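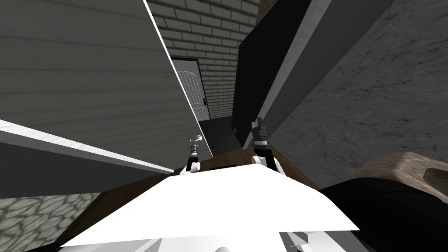
Progress report to the Flevent education fund, covering the period from July to 27th September
Project: Grornera student robotics club, two-arm simulation team
Prepared by the club lead

## Where we are

The team is working towards the Grallden student challenge, in which a simulated two-armed robot has to complete a set of tabletop tasks in rooms it has not met before. All our work so far has been in simulation. We have no physical robot and the grant does not ask for one.

At the time of the last report the students could move one arm by keyboard and not much else. They can now drive both arms together, save a run, play it back and train a simple policy on the saved runs. The policy does well on reaching tasks and badly on anything that needs the two grippers to work on the same object. Details are below.

## Work done since July

**Rooms.** The old set of test rooms was made by hand and all of them were plain boxes with a table in the middle. Two of the older students wrote a script that puts together a room from a library of walls, floors, doors and furniture. It picks the surfaces at random, so brick, siding and concrete can turn up in the same room. This looks odd but it is what the challenge rules ask for. The script also changes the distance between the walls and the table, and the tilt of the robot's view.

The narrow rooms have been the most useful. In a wide room the students tended to swing both arms out and back in again. With walls close on both sides that does not work and they have had to plan shorter movements.

**Recorded runs.** The students have recorded 656 runs by hand. We threw out 73 of these, mostly from the first fortnight, when the two arm controllers were running at slightly different rates and the playback drifted. The rate fault is fixed. The remaining runs are stored with a note of the room settings and the initials of the student driving.

**Training.** We train on the Kushwaha workstation in the computing room, overnight, on the days when no other class has booked it. A full training run takes one night. Reaching to a point above the table, with either arm, is now reliable in most rooms. Picking up a block with one arm works in rooms like those in the recorded runs and fails often in new ones. Passing a block from one gripper to the other has not worked yet except in the plain box rooms.

**Teaching.** The new members did the introductory sessions in September. We shortened the part on coordinate frames and moved it after the first driving session, as the earlier group had found it hard to follow before they had moved an arm themselves. The worksheets have been rewritten to match and can be sent to you if wanted.

## Problems

The view tilt has caused more trouble than we expected. When the tilt is steep, the policy often misjudges the height of the gripper over the table and stops short. We tried training on steep views only, which helped with those and made the level ones worse. The students are now recording a mixed set.

The room script sometimes places furniture so that it overlaps the robot's starting position. There is a check for this but it misses objects with curved sides. Until that is sorted, a student looks at each new room before it is used, and this is slow.

We also lost nearly two weeks of work when the simulator was updated and our saved rooms would not load. We have since fixed the version for the rest of the year.

## Spending

The grant for this period was used for storage and for simulator licences. One item was not in the original plan: we bought 3 hand controllers at a total cost of £200, to replace the keyboard for two-arm driving. The recordings made with them are noticeably smoother. This came out of the travel line, which was not used as the summer meeting was held online. Receipts are with the school office.

## Next period

- Finish the mixed-tilt recordings and retrain.
- Repair the overlap check in the room script.
- Get the gripper-to-gripper pass working in rooms other than the plain boxes.
- Enter the practice round of the Grallden challenge. The entry form is done and waiting for a signature from the school.
- Start the newer members on recording, in pairs with someone who has done it before.

We would like to ask whether the unspent part of the travel line can be moved to storage. The recorded runs take up more space than we planned for, and at the present rate the disk will be full before the end of term. A reply before the practice round would let us order in time.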